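Suvon Food Box: Frequent Questions

What is inside a small box?
Fruit and leafy greens from growers near Promedov, usually for two persons for 5 days. The content changes with the season, so we cannot promise a certain fruit.

How should I keep the greens?
Put them in the refrigerator the same day. A clear plastic bag is fine, but please do not wash the leaves before you store them.

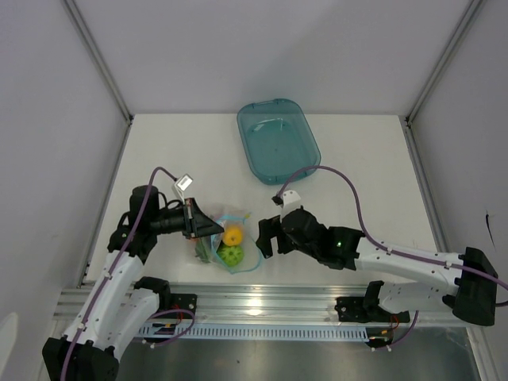 Fruit and leafy greens with a clear plastic bag.

Can I choose what I receive?
You can refuse up to two products. Write them in the field "No thank you" in your account, before 6 p.m. on the day before packing.

Do you deliver to my street?
We deliver in Promedov and in Vikuvik. Shipping to Vikuvik is free if your address is less than 27 kilometers from our depot.

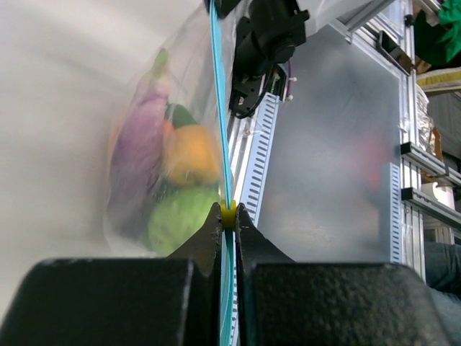 Teal strap, close view.

I am not at home in the morning. What happens?
The driver leaves the box at the place you told us. If you live in an apartment house, please give us the door code.

How many customers do you have?
In July we had 631 active boxes. We stop to accept new customers at 2000, because our cold room is not bigger.

Can I make a pause for vacation?
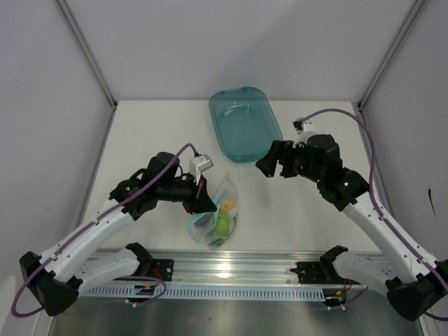

Yes, as many times as you want. Open "My box", choose the weeks and press Save. Weeks that are already paid move to the end of your subscription.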